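Learning to sell my bracelets at the Brindstead market

16th April

When I moved to Brindstead I did not plan to sell anything. I made bracelets in the evening because my hands like to be busy, and I gave them to the women at work. Then Oľga Hudec, who lives under me, told me that the spring market still had free tables and that I should stop giving everything away. I signed the form the same evening, before I could change my mind.

The first thing I learned is that a price is harder to make than a bracelet. I bought a bag of 500 beads from Brelia and tried to calculate what each one costs me, and then the elastic, and then my time. For my time I wrote zero, because I was ashamed to write more. Oľga looked at my paper and crossed out the zero with her pen.
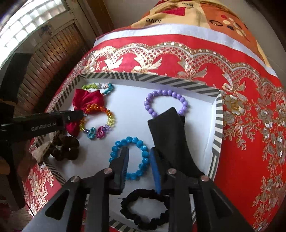

She was right, of course. At home my grandmother sewed for half the village and took eggs for it, and I think I carry this idea with me, that work done while sitting is not real work. So now I count one hour as one hour. My prices went up and I still blush a little when I say them aloud.

The second thing is talking. In my own language I can joke with a stranger, but in English I prepare every sentence and then the person has already gone to the next table. At my first market I said "please look, it is free to look" so many times that a small boy began to repeat it. His mother bought two pieces, so maybe it was good advertising.
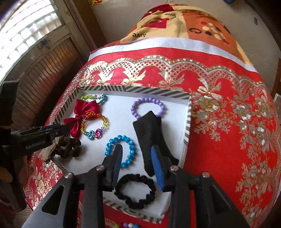
I also keep a notebook now. Table 295 was near the exit, where people already have full bags and want their car. For the next market in Bristano I asked for a place closer to the coffee, and I paid a bit more for it. I write down what people touch first, what they put back, and what they ask for that I don't have. Many ask for bigger sizes - I never thought about this, because I measured everything on my own wrist.

I still don't know if this is a business or only an expensive hobby. My brother asks me every time he calls. I tell him to ask again after Bristano.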